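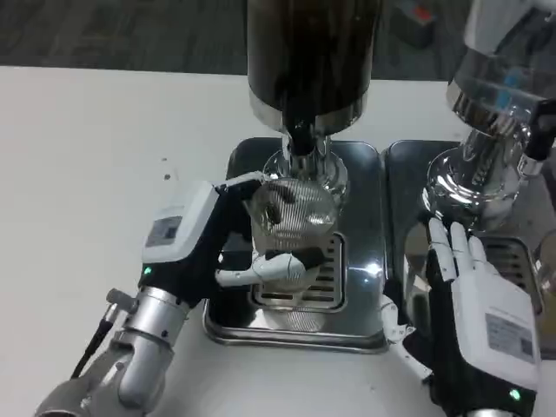

Le gobelet sous le bec, chez Brevari, pendant la journée portes ouvertes.

Je vous avais promis un petit compte rendu, le voici enfin, avec un café à côté de moi (fait à la main, celui-là !). J'étais donc chez Brevari le 5 septembre 2018, après 3 heures de train et un détour bien involontaire par le parking des livraisons. Reet Lepik nous a accueillis avec une patience d'ange – j'ai dû lui poser toutes les questions possibles sur les doigts blancs, la force qu'ils mettent pour serrer un gobelet sans l'écraser, le temps qu'il faut pour régler tout ça. Elle m'a parlé de 7 semaines d'essais, et d'un stock de gobelets qui y est passé ! Moi, je serais restée là tout l'après-midi à regarder cette main. On y retourne en mars avec Alcides, si ses horaires le permettent.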